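October, vat notebook, page 141

Started at first light because I couldn't wait any longer. The new fructose vat has been sitting under its lid since yesterday afternoon and I went to look at it before I'd even put the kettle on. It's alive! Coppery skin on top, a fat purple-blue flower in the middle, and when I pushed the skin aside with the back of a spoon the liquid underneath was a clear yellow-brown, like strong tea held up to a window. I have read that description in so many dye books, and I've made plenty of vats that went a sort of pond green and stayed there, so I stood there with the spoon for a good while just enjoying it.

Recipe, so it's written down somewhere other than the back of my hand. Bucket holds 15 liters. One part indigo, two parts lime, three parts fructose by weight, which worked out to 47 g of the Dimar powder, 94 g of pickling lime and 141 g of fructose (same as the page number, which pleased me more than it should have). Indigo went into a jar with marbles and a splash of warm water and got shaken until there were no dry specks climbing the glass. Fructose dissolved in hot water first. Indigo into that, then lime a spoonful at a time, stirring slowly and never whipping. Topped up with hot tap water to a hand's width below the rim.

The marbles make all the difference. Last time I wetted the powder out with a spoon and called it good, and there were dry islands floating on the vat for two days. With the jar and marbles it went to a smooth paste like house paint, no islands at all. Whoever keeps borrowing the marbles, please put them back in the blue tin.

Stirring: one direction, paddle near the wall, get a slow whirlpool going, then drag the paddle backward through it once and lift it out along the side. The flower gathers in the middle by itself. Lid on, towel over, leave it alone. I stirred at bedtime and again this morning and that was all it needed.

pH strip read 12 yesterday when everything had gone in. I wanted it a bit lower before any wool goes near it, and I'm happy to leave it up there for cotton and linen. Do NOT do what I did in the summer, which was panic at a cloudy vat and tip in more lime. That took it to 13 on the strip and the sludge at the bottom came halfway up the bucket. We saved it in the end with more fructose and a lot of patience, but every piece from that week has a chalky feel that two vinegar rinses haven't shifted.

First dips

Cotton sheeting, scoured last month with soda ash, soaked overnight in plain water. Squeezed, opened out, lowered in slowly. I kept it above the sludge with the old cake rack, which sits on two bricks and has become the most useful thing in this room. Worked the cloth with my hands under the surface, no splashing, and drew it out close to the liquid so it didn't drip from a height.

Then the bit I will never get tired of. It comes out yellow-green, a really sharp lime-peel color, and then the folds that catch the air first start to go. Green, then teal, then blue spreading in from the edges while you stand there holding it. I had it over the line with my face about two feet away like a kid at an aquarium.

Short dips give a better blue than one long one. I know this and I still have to talk myself into it every time, as the temptation is to leave the cloth in and let it get on with the job. What sits on the fiber after a long soak is mostly loose stuff that washes off in the first rinse. Short dip, full airing, back in. The strip that had the most dips is now properly dark, and when I rubbed it on a white rag it left hardly anything behind. The one I forgot while I was answering the door is paler and rubs off terribly. Both are pinned in here so we can watch them age.

Linen took it beautifully, deeper than the cotton for the same number of dips, and with more sparkle to it where the yarn goes thick and thin. The Tridby linen is the slubby one from the end of the roll. I had it down as a rag and I take that back completely. It looks like weather.

Wool

Kept the Arkar yarn out of this vat altogether. It's a soft two-ply and too nice to cook in lime. The plan for it is the second vat, the madder and bran one, which we've been calling Coste after the farm where the bran came from. Coste is slower and fussier and smells like a stable in a warm spell, but the alkali is gentler and it has been kind to wool every time.

Coste this morning: few bubbles, thin skin, liquid more green than yellow. Hungry, I think, and too cool. It had been moved next to the outside wall. I've brought it back by the boiler, wrapped it in the moving blanket and given it a handful of bran and a spoon of madder. No dips in it today. A skein that goes into a tired vat comes out a dishwater blue, and you can't get back to a clear one by dipping on top of it. I've tried.

Resist tests

This was meant to be a side job and ate the whole middle of the day. Three kinds: rice paste through a stencil, clamped blocks, and stitching.

Rice paste first. Sweet rice flour and fine bran, made into a doughnut with a hole in the middle, steamed, then beaten with warm salty lime water until it pulls off the spoon in a ribbon. Steaming took longer than I'd allowed for. Beating it was a workout! The color change when the lime goes in is lovely, from putty to a warm yellow, and the paste suddenly goes glossy and starts behaving. Spread through the leaf stencil with the flat scraper, one firm pass. Two passes drags it under the edges. Dusted with sawdust so the pieces wouldn't stick to each other, and left to dry hard. These can't be rushed, so no results until the paste is brittle.

Clamped pieces: folded the sheeting into a long accordion and then into triangles, blocks either side, clamps as tight as my wrists would go. Wet it AFTER clamping, not before — the folds slide otherwise. The indigo creeps in just far enough past the block to give a soft halo, and I like the halo more than the pattern. The outside folds are darker than the inside ones, as ever. Next time I'll open the outer layers with a finger while it's under, the way you'd riffle a book, and see if that evens it out.

Stitching: only one piece finished, running stitch in rows pulled up hard. Doubled thread, good knots. Buttonhole thread from the drawer is much better than the polyester, which snapped on me twice. Picking the stitches out afterward took forever and I nicked the cloth near the hem, and it was still the best piece of the day. Ridges like sand when the tide's gone out.

Rinsing and finishing

Plain cold water first until it runs nearly clear, then a bowl with a glug of white vinegar, then plain again. Dried flat out of the sun. Hot soapy wash tomorrow once the color has settled in. I'm trying to be strict about leaving things overnight before the hot wash, as the ones I rushed in September have all lost a shade.

By mid-afternoon the vat had gone from yellow-brown to a duller green and the dips were coming out paler. I let it rest with the lid on instead of chasing it. Warmed a potful on the stove (no boiling!), stirred it back in, added a spoon of fructose. The flower was back by teatime.

Pale shades

I'd love to work on these next. Everyone goes for the dark blues and I do too, but a vat near the end of its life gives colors you can't get from a strong one. For the curtain lining I'm after a pale, cool gray with only a faint cast of blue in it. My idea is to put a weak oak gall and iron gray on the linen first, rinse it very well, and then give it one quick dip in a nearly spent vat. Iron has to be kept to a pinch. It makes linen harsh if you overdo it, and it gets into everything, so separate bucket, separate gloves, separate spoon with the red tape on it.
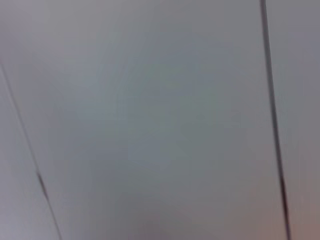 A note left under this in green ink says to do it the other way round: indigo first, however pale, hot wash, and only then the gall and iron. The reasoning is that any iron still loose in the cloth ends up in the vat, and that the lime is hard on a tannin gray and tends to pull it toward brown. Then, squeezed in along the margin, a request to dip the samples in the spent vat before anyone feeds it again, and a question about whether the slubby linen is spoken for.

Good point about the lime, I hadn't thought of it. I'll run both orders side by side on strips from the same end of the cloth and we can argue over them when they're dry. And yes, some of the slubby linen is free, but leave me enough for the long panel, please. I've got plans for it!

For tomorrow:

Hot wash for everything on the line, darkest pieces last.
Check the rice paste, press an edge with a fingernail.
Coste: look, sniff, stir, no dipping unless it's gone properly yellow.
Strip test on the big vat before the first dip. If it's still at 12, cotton only.
Cut 13 linen strips for the gray trials and notch the corners before they get wet. Ink labels wash off, I've learned that one.
Order more lime. The tub is down to the crusty part.

Blanket over both buckets, lids down, boiler left on low. Hands are blue to the wrist where the left glove leaks.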